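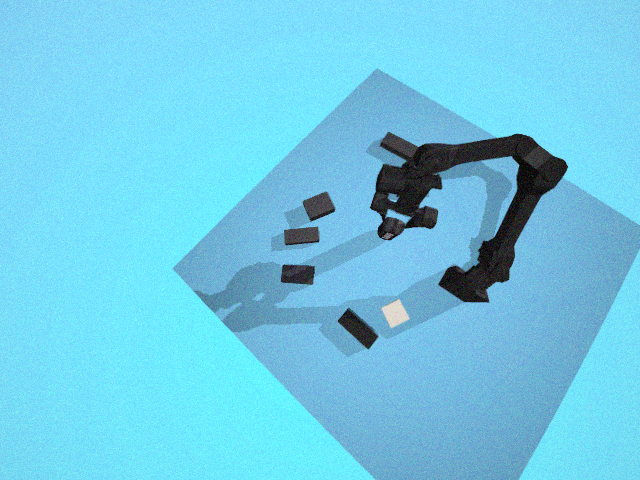 # 先在仿真里推三百遍

贝瑟格·林赛（Beathag Lindsay）研究的问题听上去很小：桌上散着几块积木，机械臂怎样把它们归拢到一起，同时不把旁边的东西碰歪。她所在的 Stekia 实验室为此做了将近两年，大部分时间花在仿真环境里。

归拢这个动作，人做起来用手掌一拢就行。机械臂没有手掌，夹爪的两根手指之间有空隙，积木碰到指尖会转，转过以后朝向变了，下一步的计划也就作废了。过去常见的做法是一块一块抓起来再放下，可靠，但慢。林赛的小组想让机械臂自己判断，什么时候该推，什么时候该抓。

他们的方法叫 Otton。核心是一个预测模型，输入是当前的桌面图像和一个候选动作，输出是动作完成后每块积木的位置，外加一个数值，表示模型对这个预测有多大把握。把握大，就推；把握小，就改为抓取。小组里负责训练的内贾提·阿克居尔（Necati Akgül）说，难的是后面那个数值。

“位置误差谁都会算。”他说，“可是模型得在动手之前就知道自己会错，这个要求高得多。早期版本对什么都很有把握，推偏了也一样。”

问题出在训练数据上。最初的仿真画面太干净，光线均匀，阴影很淡，模型学会了靠颜色边界找积木。一旦把光源压低，机械臂自己的影子横过桌面，和深色积木的影子连在一起，模型就会把影子的一角认成积木的一端。阿克居尔后来把渲染改成了强侧光，加上颗粒噪点，积木也大多换成深色，故意让它们不好认。每个场景的初始摆放只用一次，但在同一摆放上，光照和摩擦系数要随机变化 300 次，让模型看到同一个推动动作可能有多少种结果。

摩擦系数的范围是反复调出来的。范围太窄，模型过于自信；太宽，它又什么都不敢推，整套方法退回到逐块抓取。塔勒克·亚泽哲（Tarık Yazıcı）为此做了一个小工具，把同一动作的全部落点画成一团散点。散点聚得紧的动作留作推动的正例，散得开的归到抓取一边，中间地带交给模型自己学。

测试用了 526 个训练时没有出现过的摆放。按照小组的统计，Otton 把完成归拢所需的动作数减到逐块抓取的约七成，误碰邻近积木的情况也少于只推不抓的对照组。改善最明显的是积木之间留有空当的摆放。积木紧贴在一起时，优势基本消失，因为推一块就会带动另一块，模型给出的把握普遍偏低，最后多半还是去抓。

从仿真搬到实物是另一回事。合作方 Tivier 提供了一台机械臂，由巴勒什·格克切（Barış Gökçe）负责调试。头一个星期的结果不理想，机械臂频频在半途放弃推动。格克切查了几天，发现实物夹爪的指尖比仿真模型厚，接触点偏了 6 毫米。他没有重新训练，只改了仿真里的几何模型，又在实物上补采了 70 次推动，用来校准那个把握数值。校准以后，放弃的次数降了下来，但仍比仿真里多。

莫妮克·吉约（Monique Guillot）没有参与这项工作，她在 Kahraman 研究分拣系统。她认为把“推还是抓”交给一个置信度来决定，思路清楚，也容易接到现有的规划器上。她的保留意见在于物体的种类。积木是刚体，形状规整，换成袋装零件或者软包装，落点的散布会大得多，目前的划分办法未必还能用。

林赛同意这一点。小组九月开始做的新一轮实验仍然用刚体，但加入了圆柱和不规则的金属件。圆柱会滚，停在哪里很难预测，她估计模型起初会一律选择抓取。另一个方向是让机械臂连续推两步再观察，省下每次收回手臂、重新拍图的时间。阿克居尔对此比较谨慎，两步之后的误差会叠加，现有的把握数值没有针对这种情况训练过。

眼下仿真任务大多安排在夜里跑。亚泽哲早上九点到实验室，先看散点图，把形状奇怪的几张挑出来，找到对应的摆放，在仿真里一步一步重放。上周六他也来了，看的是一块白色方片的案例：颜色换浅以后，模型的位置预测更准，把握数值却反而下降。原因还没有查清。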